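Thread time! A long one on teaching a robot arm to pack a gift box, written up from my notes of 6/4/18 before I lose them down the back of the sofa. 🧵

**1/** The job sounds so small. Open box, things in compartments, foil sachets, cards, lid. Any of us could do it while chatting. Getting it across to a machine has eaten most of my April and I'm having a lovely time.

**2/** Hands and a cardboard box, with the foil sachets out on the table in front:
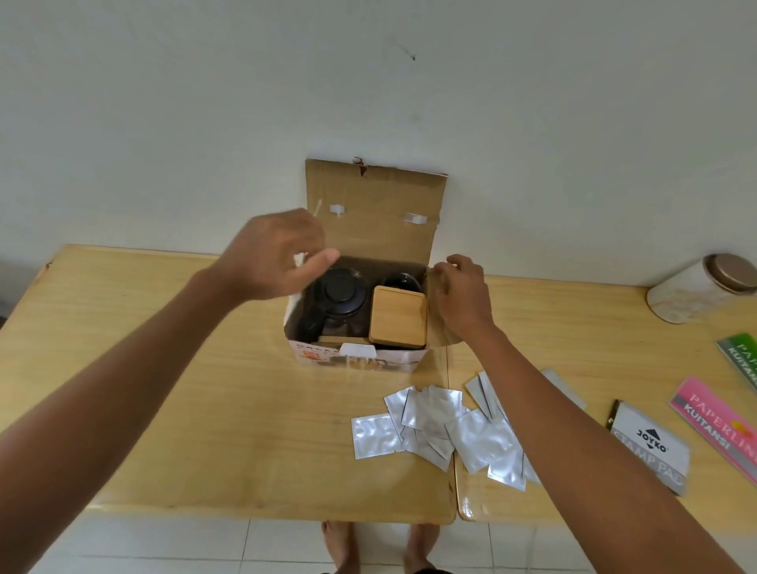
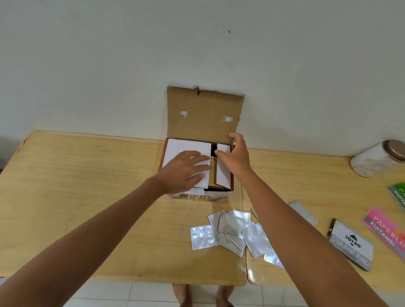

**3/** Question I get most: why do it with your own hands first, when it's the robot that has to learn?

Because hands are quick, and they know things you can't put in a list. We film plenty of bare-handed packing, then do a smaller number of runs by remote control with the real arm. The first lot shows what the job is. The second shows how it feels to do it with two stiff fingers and no wrist to speak of.

**4/** Numbers, for those who like them (me, I like them): 700 runs by hand so far, 19 by remote control. Yes, that second one is tiny! Remote runs are slow and my shoulders complain. We want 4,000 by hand before we train the big version.

**5/** The remote set-up is called Sindik. You hold a light pair of handles, the arm copies you, and there's a small delay that you stop noticing after a morning or so. Then you go home and reach for the kettle a bit too slowly.

**6/** Jad Qudah is miles better at it than I am. He moves like he's carrying soup. I jab. The model learns from both of us, so at the moment it carries soup and then jabs.

**7/** Favourite discovery of the month: the other hand! Watch anyone deal with a box and one hand does the fiddly bit while the other holds something still. I'd never thought about it. In my first remote runs I left the second arm parked the whole time, and the box went skating off across the table every time I pushed a card down.

**8/** So now we have a house rule. Both arms join in, always, even if one of them only rests on the cardboard. The skating stopped the same afternoon. I may have cheered.

**9/** Card is horrible, by the way. Thin, bendy, happy to slide down a gap and hide. By hand you pinch the top edge and you've got it. With the gripper I come in too low, fold the corner, say a word, start again.

**10/** We keep the messy goes as well. A run where you fumble and then put it right is worth a lot, as it shows the arm how to get out of trouble. The only ones we bin are where somebody gives up halfway. (Me. It's me. I gave up halfway.)

**11/** Someone at Khoury asked whether foil sachets are a problem. They are for the cameras! Shiny, crinkly, piled on top of each other, and the software keeps deciding two of them are one big one. We now nudge the pile apart before picking, and we do the nudge in the demos too so the arm picks up the habit.

**12/** Tips if you're starting your own:

- Put the things out differently every go. If the sachets always start in the same spot, the arm learns the spot.
- Slow down near contact, go as fast as you like in between.
- Stop after an hour. Tired demos are sloppy demos and the arm copies every bit of it.
- Say out loud what you're about to do. It feels daft for a day.

**13/** Somebody at Avorent wants to know if it'll work on a box it hasn't met. Don't know yet! We've got a second shape on the way from Akville, deeper, with a tuck-in lid, and I'm itching to try it.

**14/** Next batch is 800 more by hand, then back on the handles for me. If you've done remote control with gloves in place of handles, please tell me how you got on, I'm dying to compare.

— Rania Mahasneh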